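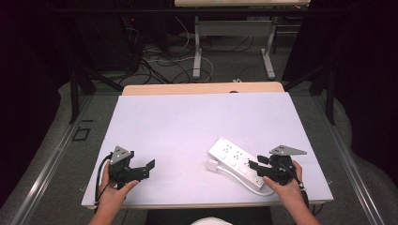 Jayanthi Shenoy spends most of her week on code that decides when a recorded demonstration is good enough to learn from. She leads the tooling group at Prindia, a software company in Flonisville that builds control and perception packages for two-armed robots. Cords are the current problem. An operator works at a table with a black gripper in each hand and a white power strip on the board between them, its cord curling under the lower edge to a small plug, and Shenoy's software has to make sense of what the cord is doing.

"A strip is easy," she said. "It's rigid, it has corners, the pose estimator finds it. The cord has no pose. You can describe it with a curve, but half the curve is under something else."

Her group's answer is a tracker called Tatero, which fits a chain of 28 points to whatever part of the cord the cameras can see and carries the hidden part forward from earlier images. The first version tried to solve for the whole cord again on every image. It jumped.

"You would get a clean track, then the plug end would swap with the strip end, and the planner would reach for the wrong one," said Telmo Prieto, who wrote most of the current version. "Now it's allowed to say it doesn't know. The planner treats those points as off limits."

Prieto's other change was to the timing. Gripper positions and camera images used to be matched after recording, by a script. They are now stamped by the same clock as they arrive, and a recording with a gap gets flagged before the operator starts the next one. Of 422 recordings in the July set, 327 passed without a flag.

Shenoy would like that number to be higher, but she does not want to loosen the check. "We did that once — we let the borderline ones in," she said. "The policy learned to pause in places where the data had dropped out. It took us two weeks to find out why."

The planner itself has changed less. It still picks a grasp for each arm and checks the two paths against each other. Prieto wants it to consider handing the plug from one gripper to the other, which would mean planning both arms together from the start. Shenoy has asked him to finish the replay viewer first.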